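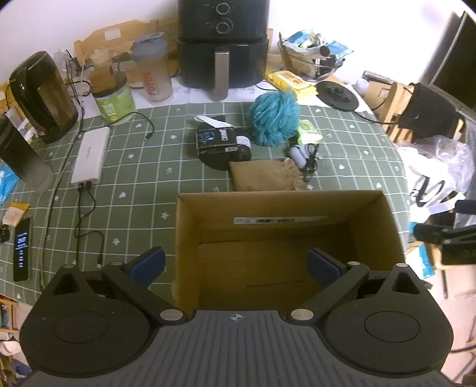
Greranham Pier with a six-year-old and a grandmother: worth a whole day?

Posted in Days Out and Attractions

Tyson Penner

We're staying near Greranham for four nights in June and the whole party has been promised the pier. The party is me, my wife, our son (six, 113 cm in thick socks, obsessed with anything that spins) and my mother-in-law, who doesn't do rides but likes to sit near them and disapprove.

I've read the pier's own website twice and still can't work out how the tickets go. There's a wristband, a "wristband plus", and a thing called a stroller pass that sounds like it's for pushchairs but seems to be for people who only want to walk about. Do we need wristbands for everybody? Is there enough to fill a day, or should we do the morning and then escape to the beach? And is there anywhere for a woman of 74 to sit that isn't next to a speaker?

We'll have a car. We would prefer not to spend the holiday looking for somewhere to put it.

Saadet Coşkun

We go two or three times a year, so I'll try to be useful.

Tickets first. The stroller pass is for non-riders and has nothing to do with pushchairs, as a great many parents with pushchairs find out at the gate. Your mother-in-law wants one of those. Your son wants the ordinary wristband. The "plus" only adds the drop tower and the big coaster, and he's too short for both, so don't let him talk you into it. One adult can go on with him free on the small rides if the adult has a stroller pass, so you and your wife could share the duty and buy no wristbands at all. The exception is the waltzers, where everyone in the car needs a band, including the one who is only there to hold the coats.

For height, they measure at a wooden giraffe by the entrance and give out a coloured sticker. At 113 he'll get the green one, which covers most things that spin. They measure without shoes. Thick socks are, as far as I know, a grey area.

I'd do it like this. Get there for opening, go straight to the far end and work back towards the land. Everyone else starts at the gate, so you'll have the teacups and the little boats more or less to yourselves for the first hour. Have lunch early. The Yazıcı kiosk halfway along does proper flatbreads and is the only food on the pier I'd eat sitting down. The fish and chips at the end are fine if you are being watched by gulls and enjoy pressure.

Seating: there's a glazed shelter on the east side, behind the carousel. The carousel has an organ, but the glass takes the edge off it, and there's a clear view of people queuing badly. My own mother has spent entire afternoons in there and come out quite refreshed.

By two o'clock in June it'll be heaving. We normally leave then, sit on the beach, and go back after five when the lights come on and the queues have gone home for their tea. Get your hand stamped on the way out. The stamp doesn't survive the sea, so keep your receipt too.

Parking — don't use the seafront one. It has 155 spaces and every one of them is taken by somebody eating a sandwich with the engine off. The Rendard car park behind the station is a ten-minute walk, flat all the way, and I've never known it full.

Sorin Moldovan

went last summer. it was ok. bit windy. the ghost train is not scary but it is very slow, which my daughter found scarier. take coins, the arcade machines don't do cards and the change machine was broken both days

Aslı Yurt

Mostly agree with Saadet, though I'd argue about the chips.

Two things to add. If you're staying in a Hostance holiday flat, ask at their desk before you buy anything, as they had pier vouchers when we stayed and didn't mention them until we were handing back the keys. And check that the big wheel is running. It closes in any sort of breeze, and on a pier there's generally some sort of breeze. It's 36 metres high and does three turns, and the boy will be allowed on if one of you goes with him.

The arcade gives paper tickets for prizes. My two saved up nearly 3000 over a week and had their hearts set on a stuffed octopus, which was 4000. We came home with a great many rubbers shaped like fruit. Agree on a budget before you go in, and have it said out loud in front of witnesses.

As for a whole day, ours lasted until half past three. Then somebody was sick on the teacups and we went to look at the lifeboat. The lifeboat station is free and has a bench.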